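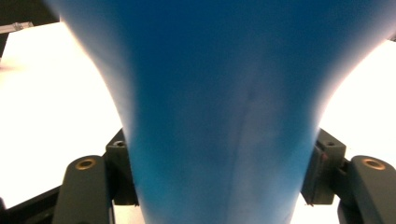 Journal > Banc de préhension > Rilleneo

Janvier, 16 h 40. La comparaison des deux pinces à main s'est poursuivie conformément au protocole arrêté avec Mme Munasinghe. Le modèle Miettinen a été employé le matin, le modèle Vuromov l'après-midi, chacun pour 33 prises sur les mêmes pièces souples.

Avec la pince Miettinen, 9 prises ont dû être reprises, presque toutes sur les pièces évasées. L'effort de serrage se transmet mal lorsque l'opérateur aborde la pièce de biais – M. Haque l'avait déjà consigné lors des essais préliminaires. La pince Vuromov se montre plus régulière, mais sa gâchette est dure et M. Siriwan a demandé une pause avant la fin de la série.

L'exposition de la caméra demeure le point faible du dispositif. Les fonds blancs saturent et le contour des pièces s'y perd en partie. M. Ikonen propose de bloquer le temps de pose à 1/2 000 s et de déplacer l'éclairage. Je n'y suis pas opposé, à condition que les deux pinces soient réglées à l'identique.

Le contrôleur a enregistré 995 trames sur la dernière séquence, sans perte. Les fichiers ont été transmis au site de Sarkeretti à 17 h 15.

À prévoir demain : étalonnage de la course des doigts, puis reprise des pièces évasées avec la pince Miettinen. La commande du second jeu de mors reste à signer.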